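Intro to Household Ceramics, Week 2 notes

Welcome back, everybody, and thank you for squeezing in (I know the room runs warm in July!). Last week we got as far as clay bodies, and tonight I'd like to spend our time on glaze, which I could happily talk about until they lock the doors.

A glaze is really a thin coat of glass, melted onto the pot in the kiln. Silica makes the glass, a flux helps it melt, and alumina keeps it from running down onto the shelf. 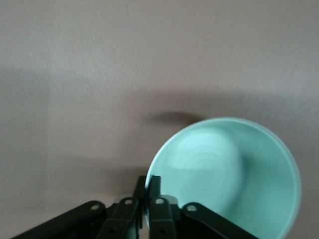

Now, color comes mostly from metal oxides, and a little goes a long way. For your test tiles, weigh out 100 grams of dry base and stir in 2 grams of copper carbonate. Please read chapter 19 before next time.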